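FOR IMMEDIATE RELEASE
02/01/2019

Otholm Declares February the Month of Sitting Down

Public library will suspend most of its self-improvement programming and let people read

OTHOLM – The Otholm Public Library announced today that it will spend February asking very little of its patrons. The Mostness Reading Hours, named for the side street the library has faced since it opened, will run on 17 evenings during the month. There will be no speaker, no worksheet and no icebreaker. Patrons will bring a book, or borrow one of the 200 set aside near the front desk, and read it until closing at 9 p.m.

The program follows a survey in which patrons were asked what they wanted more of. The library had listed coding classes, budgeting workshops and a lecture series on gut health. The most popular answer was written in by hand, and it was "quiet." 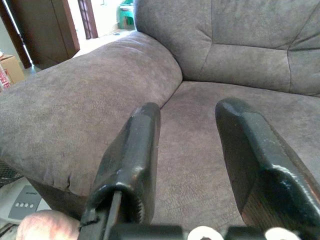 Reading for an hour or more is partly a matter of furniture, a point the library was slow to accept. Its hard chairs were bought for their durability and have proved it on several generations of lower backs. For the Reading Hours, the Pearce Room will be given over to softer seating, and the standard the library has in mind is the living-room recliner, upholstered in gray-taupe microfiber and forgiving of both bad posture and long Russian novels. Patrons who fall asleep will be left alone until ten minutes before closing, when the lights will be raised – gently, the library promises.

Tea will be supplied by Zila, the bakery across Mostness Street, which has also agreed to leave its crunchier items at home. Phones may be brought in but should be kept silent. Patrons who wish to discuss their books are welcome to do so on the front steps, weather permitting.

The Reading Hours are free and open to anyone 18 or older. A library card is needed only to take books home. Seats cannot be reserved, and a coat left on a chair will be treated as a coat.

The gut health lecture has been moved to the spring.

Contact: Front desk, Otholm Public Library, Mostness Street, Otholm

###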